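Gasau Wall Rail Set, 29 Pieces
Article no. 1159

The Gasau rail set is made for people who have a small kitchen, a narrow laundry corner or a garage where the floor is already full. You fix the rail one time, and after this you can change the hooks as often as you like, without new holes in the wall.

The set comes in a flat carton. Inside you find the rail in two halves, the joining piece, the end brackets, the hooks, and a bag with screws and wall plugs. The joining piece is hidden behind the rail, so from the front you see only a thin line. Please keep the small hex key after mounting, it fits also the Cindari shelf line.

Which wall is suitable?

Brick and concrete are the best. For drywall we recommend that you find the studs first and plan the brackets according to them. On tile it is possible, but use a tile drill bit and go slowly at the beginning. Old plaster is more difficult - sometimes it breaks around the plug, and then a longer screw is needed (sold separately).

Load

With brackets in studs or brick, the full rail carries 20 kg, when the weight is spread along the length. One single hook should not carry more than a heavy frying pan. We hung a full set of pots in our showroom in September and the rail is still straight.
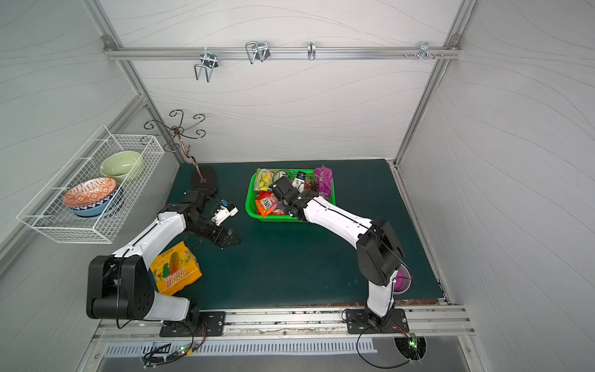 Babak Bahrami wrote to us that the hooks slide too easily when he takes down a heavy ladle, and that he put a thin strip of rubber behind each one to stop it. We tried the same and it works well. From the next delivery a rubber strip will be in the bag, and customers who bought the set earlier can ask for it free of charge.

Care

Wipe with a soft cloth and a little dish soap. Do not use steel wool or oven spray, they make the surface dull. If you live near the sea, dry the screws from time to time.

Delivery and returns

Orders placed before 2 p.m. leave our warehouse the same day. You can return the set if the screw bag is not opened. A rail that was already drilled we can't take back, but we exchange any part that arrives bent or scratched.

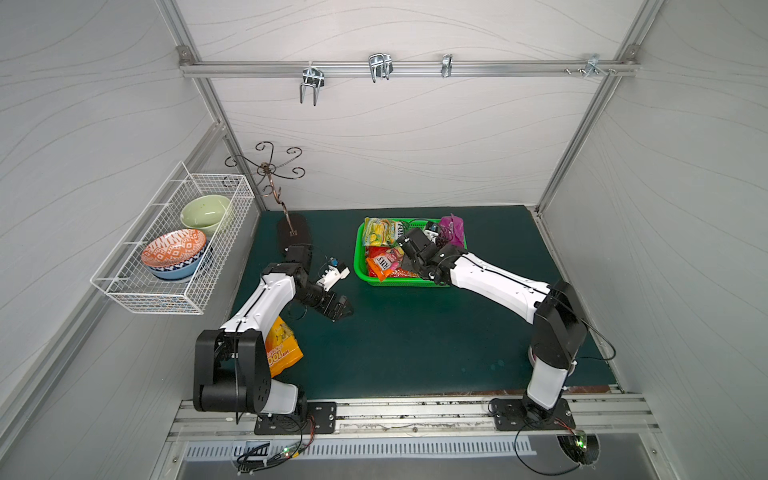 Wanetti Home Storage Department

Questions about mounting go to Homa Kordestani, questions about orders and missing parts to Jamshid Ebrahimi. Please write the article number in your message - it saves one email for both sides.

Fits together with: Cindari shelf line, Mokoena drying rack (with adapter)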